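Fixing a slipping grip on the cup cell in the simulator

10 October 2022

I look after a little cup-stacking cell that lives entirely in simulation. One arm, one hand with proper fingers, one table. We call the setup Puline, and it behaves itself nicely until somebody changes the cups. Then the hand starts dropping things and I get a message from Amado Catacutan with a lot of question marks in it. If yours does the same, this is how I sort it out!

First, save a copy of your scene file. I skipped this in August and lost a whole afternoon's work (my own silly fault). Then reset the arm to its home pose and check that the tabletop is level and sitting at the height the controller thinks it is. Mine was out by 2 mm, and the fingers were closing too low on every single try.

Next, open up the cup's collision shape. The visible cup and the shape the physics uses are two different things, and a straight cylinder is a poor stand-in for a tapered tumbler. Swap it for a proper mesh, or at least a stack of rings that follows the taper. Do every colour of cup while you're in there, as they're separate objects.

Now run the grasp at slow speed and pause it once the fingers have closed. I like to look from the front of the table, a bit above it, where I can check the thumb.

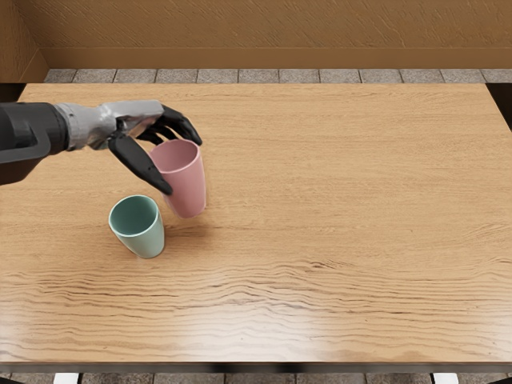 Paused with the hand on the pink cup. Thumb tip near the middle of the cup's height, green cup left alone.

If your thumb lands up near the rim, move the grasp target down in small steps and run it again. Leave the friction alone until you're happy with the position, or you'll be chasing two problems at once (ask me how I know).

Once the contact looks good, set the finger friction and then the closing force. I start the force at 35 on our slider and creep up. Too high and the cup starts to jitter, and sometimes it shoots off across the table, which is pretty funny the first time.

Last job is a batch. I do 200 runs with the cup's starting spot shuffled a little each time, and go through the log for drops. Ezequiel Quezada wrote our log reader, and it lists the seed for each failed run, so you can load up that exact one and watch it. Keep those seeds in a text file next to the scene. I rerun mine every time the cups change.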